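**Progress report to the Boateng fund, second period**
Project: learning to sort and place from hand-held demonstrations
Prepared at the Clisville laboratory, January 11, 2020

In the first period we wrote that our policy could pick an object well but often put it down in the wrong place. In this period we worked almost only on the placing. I report here what we did, what we found, and what is still open.

Since October we have recorded demonstrations in ordinary homes in Clisville and Britmont. The operators hold the grippers in their own hands and move vegetables and fruit into or out of a tray on a table. The full set now has 4,000 demonstrations. From these we kept 466 for the placing study, where the final position of the object is clear in the recording from start to end. 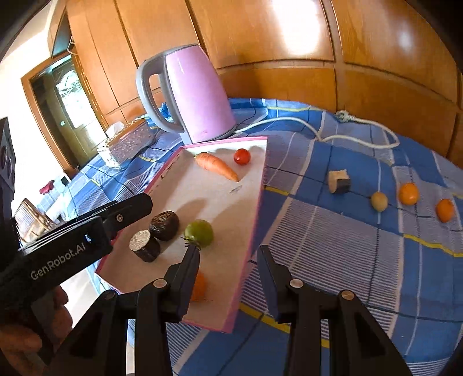
Our main change to the method is simple. Before, the model received the view from the gripper and predicted the next small motion. Now it must also predict the point where the object will rest, and it must do this before the fingers close. The point is given in relation to the tray and is updated during the motion. We call this version Clekance, and the old version stays as our baseline.

The result is positive, but I want to describe it with care. On tables that were in the training data, both versions place the object inside the tray most of the time, and the difference between them is small. On tables that the model did not see before, Clekance is clearly better. We tested it on 19 new table settings, and in 2 of them it failed in nearly every trial. Both had strong light on the tray, and the predicted point jumped from one side to the other. We do not yet know if the light is the real cause, because the height of the table was also different from the others.

We also learned something about the objects. Round items are a problem after the release, not before it. The policy opens the fingers at the correct point, and then the item rolls. In our first scoring this was counted as a wrong prediction. We now score the release and the final rest separately, and all the trials of the period were scored again by this rule. This took more time than was in the plan, and for this reason the written comparison with the baseline is late.

The budget is used as agreed, except that we moved a part of the travel money to the payment of operators. The fund approved this change by letter.

For the next period we plan the following work:

- repeat the failed settings with the same table height and softer light
- add demonstrations where the item is lowered more slowly before the release
- finish the written comparison and send it to the fund

We ask for no additional money. We ask only that the date for the comparison is moved to the end of the next period.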